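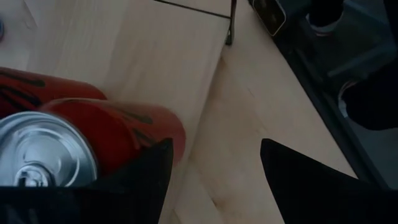 Flondura: drinks cans, a wooden board and a table

README, second version. The first one was mostly me grumbling about labels, so I've cut that down (a bit).

What's in the box

Flondura is a collection of 500 short clips of drinks cans being stood up, put on a wooden board, shuffled about and taken off again. That's the lot. If you came looking for a full kitchen with plates and bananas, you want Stevus, our sister collection, and I'd start with its own README as the folder layout is different.

I got into cans by accident. I wanted an everyday thing that everyone has in the cupboard, that comes in one common shape with endless different outsides, and that behaves very differently depending on whether it's upright or lying down. A standing can is polite. A can on its side wants to be on the floor! So a good chunk of the collection, 148 clips, starts with at least one can on its side, and those are the ones I'd look at first if you only have ten minutes.

Files are sorted into three folders:

load – cans start on the table and end up standing on the board. 300 clips.
clear – the other way round, board to table. 120 clips.
odds – everything that doesn't fit, including the ones where I changed my mind halfway and the ones where a can was swapped for another. What's left over, in other words.

Each clip has a little text file with the same name. First line is the folder, second line is the sort of cans used, third line is whatever I felt like noting down. Please do read the third line before you complain to me about a clip.

The cans

They're ordinary supermarket and corner shop cans, bought in whatever multipack was on offer. Red ones dominate. I know. I like cola, and when you ask people to bring cans in, they bring cola too. There are some pale and silvery ones and a few odd colours, but if you train anything or count anything on colour, please bear the red in mind.

I've written down the colour by the main body of the can, as I'd say it out loud to a friend. A red can with black brushy marks goes down as "red, black pattern". A can that's mostly white and silver goes down as "pale". I didn't write flavours unless the can said so plainly, and I stopped writing brand names after the first month or so, as half the time the name was round the back.

Some were full and some had been drunk, and the text file says which if I knew. It isn't something you can reliably tell by looking, so don't guess from the clip.

The board

The board is a plain light-coloured rectangle of wood that sits on the table and gets used as a tray. I call it the tray in the older notes and the board in the newer ones. Same thing. It doesn't always sit square to the table either, and I was never strict about that. I did try taping its corners for a while and gave up – the tape lifted, and I found I preferred the clips where it sat at a lazy angle anyway.
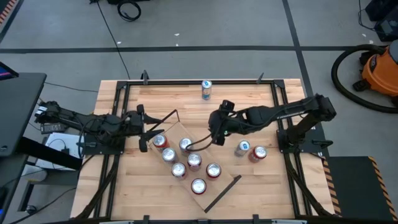
Chaiwat Boonyarit thinks I should have fixed a pattern for the cans, two neat rows every time, and he may well be right. His note on the first version went like this: if they're all allowed to stand anywhere, how do I know when a load clip has finished? Fair question, and I've changed the rule in this version because of it. A load clip is finished when every can that's meant to be on the board is standing on its base, with the whole of the base on the wood. Gaps don't matter. Rows don't matter. Touching is fine. A can that hangs over the edge means the clip isn't done, even if it looks perfectly happy there.

I went back through the load folder with that rule in my hand and moved a handful of clips to odds. If you downloaded the first version, that's why your folders don't match.

How I'd load a board myself

People have asked, so this is my own way of doing it, from rather a lot of evenings with cans:

Start with the far edge and work towards yourself. If you put the near ones down first you'll be reaching over them for the rest of the job.
Stand up anything that's lying down before you carry it. Lifting a can sideways and turning it in the air is asking for trouble, especially a full one.
Two cans lying against each other should be parted first. Pull the nearer one away, then deal with the other. They roll as a pair otherwise.
Leave the wobbly ones till last. Dented bases go in the middle, with friends on each side.
Labels out if you care about labels. I don't, mostly.

Clearing is easier and I haven't got much advice, except to take from the edges in turn so that the board doesn't tip if it's propped up on anything.

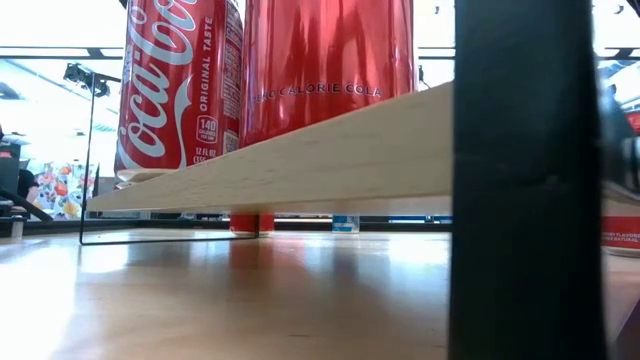

Sizes were the thing I got most muddled about. When I began I just wrote "normal can" for everything, which was fine until someone turned up with the tall thin ones and I had to go back and fix the lot. Now I go by the volume printed on the side and copy it out as it's written, so a Coca-Cola can marked 12 FL OZ (355 mL) gets both figures in the notes, ounces and all, and I leave it at that. The same goes for wording: if it says ZERO CALORIE COLA then that's what I type, and I don't try to work out the rest of the name from the colour. When the volume was hidden or too small to make out I've put "size not read". There are more of those than I'd like.

Labels and reading them

This is where the grumbling used to be. Cans are round, the writing goes round with them, and as soon as one is on its side all the print is sideways as well. On top of that they're shiny, so you get bright streaks down the middle of whatever word you wanted. If you're after nice clean text to read, this collection will annoy you. If you want text as it really turns up on a table – half a word, a bit of a nutrition panel, a logo disappearing round the bend – then help yourself.

I've marked a word in the notes only where I could read it without knowing in advance what it ought to say. That was Rungnapa's rule and it's a good one. Blurry clips stay in.
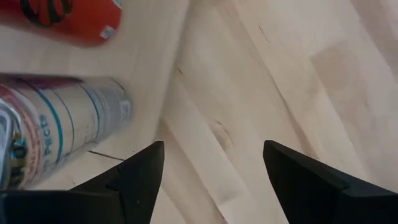

Could you say somewhere what happens with a can when only the back of it is showing? Rungnapa Bunnag asked me this while checking the pale cans, as she'd found the same one written up under two different names. So, for the record: one can, one name, and the name comes from the colour of the body even when the ingredients side is all you get. I've merged the doubles she found. There may be others, and I'd be glad to hear about them.

She also wanted the table described, so: pale wood in strips, the butcher-block sort, and the grain runs in streaks with the odd darker fleck. A pale can on pale wood is much harder to pick out than a red one, in my experience, and the notes for those clips are a bit thinner as a result.

Known problems

Far too much red (see above).
Third lines in the text files are uneven. Some are a proper sentence, some just say "rolled".
Clips noted in August use "tray" throughout. Search for both words.
Only one sort of board, so don't take anything here as a guide to trays in general.
The Chantharasri set of bottles was going to be folded in and hasn't been. Bottles need a finishing rule of their own and I haven't written it yet.

Using it

Use it for what you like, teaching included. If you crop or rename things, keep the text file with its clip, please. Corrections go through the Flarix page, under "cans", with the clip name in the title. I look in most evenings after tea.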